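Ticket 645: Prirard arm dropping hangers in wardrobe demo, open day

Status: Open
Priority: High
Raised by: Yamuna Bangera
Assigned to: Muthu Kandasamy
Site: Ellcombe, upstairs demo room
Kit: Prirard arm x 2, Mosach controller, Kurian gripper

Problem
Hanger demo failing. Left arm picks hanger off the table fine, gets to the rail, opens too early, hanger on floor. Right arm same but less often. Visitors due in the afternoon and this is the one on the poster. Was fine at the rehearsal in July.

What it should do: pick hanger, hook over rail, let go, go back for the next. Visitor gets to pick which hanger goes next.

What it does: gets within a finger's width of the rail and lets go. Or hooks it, lets go, then catches the hanger on the way out and pulls it off again.

Log

08:10 Muthu Kandasamy
Power cycled both arms and controller. No change. Nothing in the error list, it thinks every drop was a success. Yamuna can you tell me which hangers you've got out? Plastic or wire?

08:14 Yamuna Bangera
Wire. The plastic ones went to the school visit and didn't come back.

08:20 Muthu Kandasamy
Right. Rehearsal was on plastic. Gripper force setting will be wrong for wire for a start. Raising it now. Also check nobody moved the rail please, it should be 700 mm from the base of the left arm.

08:31 Yamuna Bangera
Measured. Rail is at 700 exactly. Tape marks still on the floor.

08:45 Muthu Kandasamy
Force up. Left arm now holds on to the hanger all the way but squashes it. Hook ends up pointing at the wall. Put force back halfway.

08:52 Kavitha Naidu
Release wait is still at 1000 ms from the plastic set. The wire ones swing a lot longer once they touch the rail. Try making it wait longer before it opens?

09:05 Muthu Kandasamy
Doubled it. Better. First few went on. Then a drop, then another. The ones that drop are the ones that have been dropped before, they're bent. Camera finds the hook from the shoulders of the hanger, so if the shoulders are skewed it looks for the hook in the wrong place. So each drop makes the next one worse.

09:07 Yamuna Bangera
Can we just buy new ones

09:11 Kavitha Naidu
Shop on the corner shut till the afternoon, I went down. Have asked Raffaele to bring plastic from home.

09:15 Raffaele Caruso
Can bring some, but not there before 12. Train.

09:30 Muthu Kandasamy
OK plan B. Fix the wire ones by hand for the first slot. Shoulders level, hook in line with the middle. Doesn't have to be pretty. Please do it away from the arms, I'm running test moves and don't want people leaning over the table. Hang them up when done so they don't get mixed with the bad ones.

09:34 Hauwa Dauda
Which way should the hook face?

09:36 Muthu Kandasamy
Open side to the left seen from the front of the table. If it's backwards the arm will still try and it will miss.

09:50 Yamuna Bangera
Doing them on the balcony, better light. Using the brown wooden rod across the window, twine round the left end of it. Some of these are further gone than I thought. Some hook over fine, some I'd rather tie on with string. Gray ones and white ones both, does the colour matter for the camera?

09:53 Muthu Kandasamy
Shouldn't do. If it loses the white ones against the wall tell me and I'll put the dark cloth up.

10:02 Kavitha Naidu
Pls don't hang them in a bunch. They catch on each other and then you pull one and bend the next.

10:08 Hauwa Dauda
Too late on the left hand side, it's a tangle. Will sort. White one being done now, outline is all over the place but the hook end is the bit that matters, yes? Photo attached.

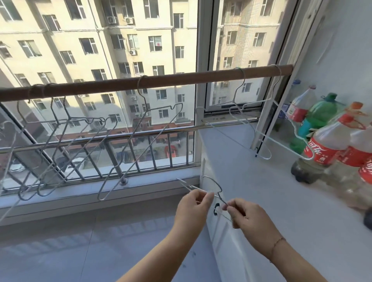
10:15 Muthu Kandasamy
Yes, hook end first. Pinch close to the curve and turn, then do the shoulders. Anything you can't get level goes in the bin bag, don't put it back on the rod. Bring me a good one as soon as you have it and I'll teach the pick again off that.

10:40 Muthu Kandasamy
Retaught on a straight white one. Left arm hooks it, waits, backs out clean. Right arm backs out too low, have raised the exit move. Leaving the slower speed on for visitors, so tell whoever is doing the talk to fill a bit.

10:44 Yamuna Bangera
That's me. Fine. What do I do if one drops with people watching?

10:47 Muthu Kandasamy
Pause on the Mosach screen, wait for the amber light, THEN pick it up. Bin it, don't reuse. Resume carries on from the next hanger.

Still to do
Save wire settings under thier own name so we don't overwrite plastic (Muthu)
Get plastic hangers back from the school (Kavitha)
Swap to Raffaele's when he's in, load plastic settings, two test runs before the doors open again
Ticket stays open until after the last slot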